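3.2 Crumb loss from sliced bread during storage

Dry crumb on the table is the loss most often noticed by households, but it has received less study than mold or staling.
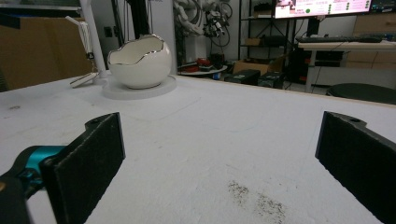 Figure 2. Dark specks scattered over a white tabletop.

We followed 1763 loaves from three bakeries, Brendorell, Pulwood and Tirnel, through seven days of storage at room temperature. Each loaf was sliced by hand on the first day and kept in a closed paper bag. Five slices were taken from the middle of the loaf on each test day, and the material that fell from them was brushed into a dish and weighed. Heels were left out, as their crust share differs too much from that of the other slices.

Crumb loss rose slowly until the third day and faster after that. Rye loaves from Tirnel lost the least on every test day – the crumb is dense and holds water longer. The two wheat loaves were close to each other at first, but Pulwood bread pulled ahead from the fourth day on. Seeded crusts raised the weight of loose material in all three groups, and most of that extra weight was seed.

Bag type had a smaller effect than expected. A side test with waxed bags slowed the loss by one day at most, and the crust turned soft enough that several tasters marked the bread down.

Knife choice mattered more. Slices cut with a worn blade shed more on day one than sharp-cut slices did on day three. For this reason all blades in the main series were replaced after every 40 loaves, and results from the first December run, where this was not done, are reported separately in Section 3.4.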